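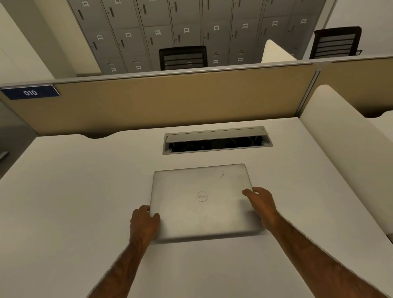 Rozália Boros meint, man könne sich ein Museum für Lackkunst und Keramik auch sparen, wenn man die Sachen ohnehin nur hinter spiegelndem Glas sieht, und ob ich im Protside wirklich einen ganzen Nachmittag verbracht hätte. Liebe Rozália, ja, habe ich, und ich wäre gern noch länger geblieben! Ich hole mal aus, das wird ein längerer Faden, holt euch Tee.

Das mit dem Glas stimmt übrigens, vor allem im ersten Saal. Da hängen die Strahler so ungünstig, dass man vor den Teeschalen dauernd in die Knie geht und wieder hochkommt. Neben mir hat das eine ältere Dame genauso gemacht und wir haben uns irgendwann angegrinst.

Im zweiten Saal wird es aber viel besser. Dort liegt die Leihgabe aus Wereck, 13 Schreibkästen, alle geöffnet, und bei jedem ist die Innenseite des Deckels schöner als die Außenseite. Das hat mich richtig umgehauen. Außen ein bisschen Schilf, ganz brav, und innen dann Mondlicht auf Wasser in drei verschiedenen Goldtönen.

Mein Liebling ist ein kleiner Kasten mit Wachteln. Eine davon dreht den Kopf nach hinten, als hätte jemand sie gerufen. Ich bin zweimal zurückgegangen, nur wegen dieser Wachtel (und beim zweiten Mal hatte ich sie auch fast für mich allein).

Zur Hängung muss ich was loswerden: Die Farbholzschnitte im Gang sind viel zu eng gesetzt. Jedes Blatt für sich ist eine Freude, aber wenn jemand mit Rucksack vorbeiwill, muss man mitten im Schauen Platz machen. Im alten Haus in Nement war das besser gelöst, da gab es eine Bank gegenüber, auf der man einfach sitzen bleiben durfte, bis einen der Hunger vertrieben hat.

Živko Ristić hatte vorhin nach dem Katalog gefragt. Es gibt einen, er kostet 30 Euro, die Abbildungen sind ordentlich, das Gold kommt im Druck allerdings ziemlich senfig heraus. Die Texte zu den Werkstätten fand ich sehr lesenswert, besonders das Kapitel über das Aufstreuen des Metallpulvers und wie lange die einzelnen Schichten trocknen müssen. Ich habe ihn gekauft und bereue nichts.

Was ich nicht wusste: Die Sammlung soll über 2000 Stücke umfassen, und gezeigt wird immer nur ein kleiner Teil davon, weil der Lack das Licht auf Dauer nicht verträgt. Im Dezember wird komplett gewechselt, dann kommen wohl die Inrō dran und ein paar Kämme. Wer die Schreibkästen sehen möchte, sollte also nicht zu lange trödeln, so wie ich es sonst immer mache.

Praktisches noch, ehe ich es vergesse: Geöffnet wird um 10 Uhr, die erste Stunde ist herrlich leer. Die Garderobe nimmt nur Münzen. Das Café heißt Voyle und liegt im Hof, der Mohnkuchen ist gut, der Kaffee na ja. Und nehmt eine Jacke mit in den zweiten Saal, dort ist es empfindlich kühl.

Rozália, wenn du magst, gehe ich mit dir noch einmal hin und zeige dir die Wachtel. Ich weiß inzwischen auch, wo man stehen muss, damit das Glas nicht spiegelt: ganz links, eine Handbreit neben dem Heizkörper.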